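Packing cell took over bagging, what happens to the packers' rate? 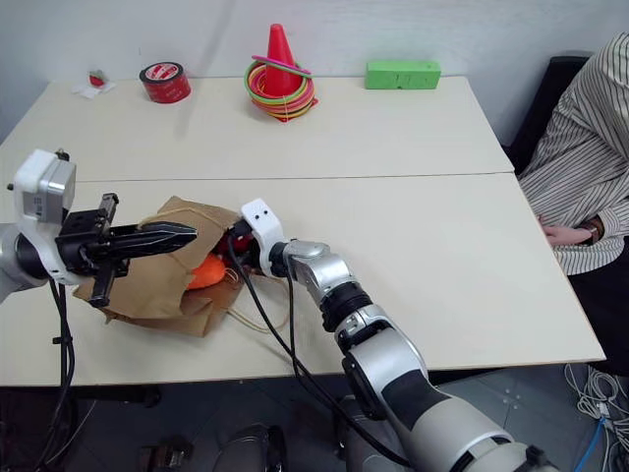 Two-arm bagging station, paper bag on its side.

Naomi Mbwambo
Our Parry site moved bagging to a two-arm cell in May. Manual rate was 52 bags an hour, the cell does 19. Packers now sit beside it and clear faults. Do they keep the packer grade?

Wetatik
Depends on your agreement. Ours added a cell attendant grade after 2 months. Ask for the written task list.

Oltanero
same here, no raise yet

Braltitz
Log every stop with the time. Fault clearing was up to 49 minutes a shift for us, and that got it regraded.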